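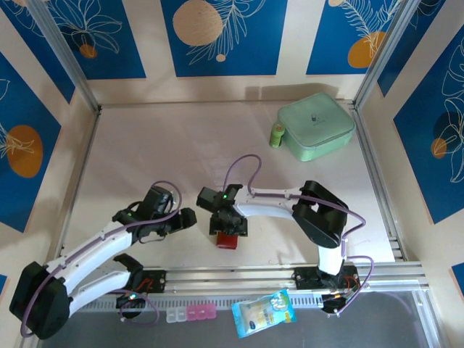
July, workshop notebook, Verer colouring book

Proofs back from Furetti this morning, 17 plates on the uncoated stock and the same 17 on the slightly smoother one. Laid them out in order and went through with a pencil and a set of felt tips.

Uncoated: line holds well, no feathering. Felt tip shows through on the back if you go over a patch more than twice. Pencil is lovely on it.
Smoother: less show-through, but wax crayon slides about and the blacks look a bit shiny under the lamp. Not keen.

Going with uncoated and leaving the backs blank. That pushes the page count up and I'll have to tell Randham before they fix the price.

Plate 4 (the harbour at Bataineh) is still too busy. The rigging closes up at print size and there's nothing left to colour between the ropes. Redraw with half the lines. Plate 9, the map, is fine apart from the lettering, which needs to come up a size. Plate 12 has a gap in the outline of the cloak. You wouldn't notice until you tried to fill it on a screen, and then the whole sky goes red. Closed it on the master file, needs exporting again.

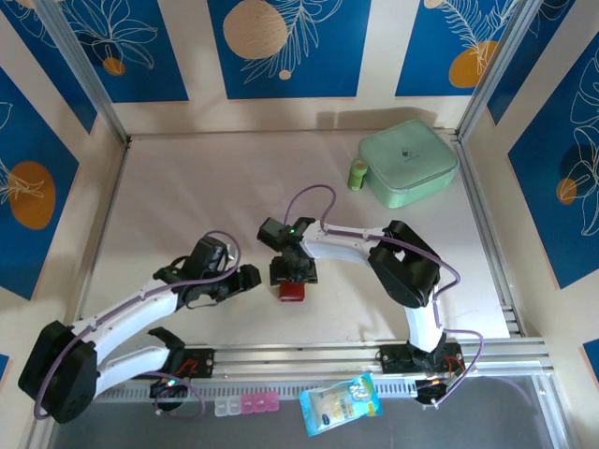 Endpapers next. The first try was a repeat of small towers and it looked like wallpaper in a dentist's. I want something flatter and bigger, with room round it. The blue panels with white line-drawn leaves and orange and tan circles are close to the right weight: plain shapes, thin white line, lots of blue left alone. For ours the leaves would become the river weed from chapter two, and the circles the two moons, one a good deal smaller. White line on a solid colour will need thickening a little or the ink will creep in and fill it. Ask Furetti what the thinnest safe line is before drawing any of it up.

Tried three blues from the swatch book against the cover. The darkest fights with the title. The middle one is all right in daylight, a bit grey in the evening. Left both taped inside the cupboard door to look at again tomorrow.

Contest pages: 683 entries in to the Randham address so far, a lot of them dragons, which the book hasn't got. Rules say any creature from the Verer stories, so those will have to go in a separate pile. Scans are coming in at all sizes. Could the form please say A4, upright, name on the back. I've asked for this once already.

To do
Redraw plate 4
Export plate 12 again
Line thickness question to Furetti
Page count to Randham
Endpaper rough, pencil only, weed and moons
More black fineliners, 0.3 and 0.5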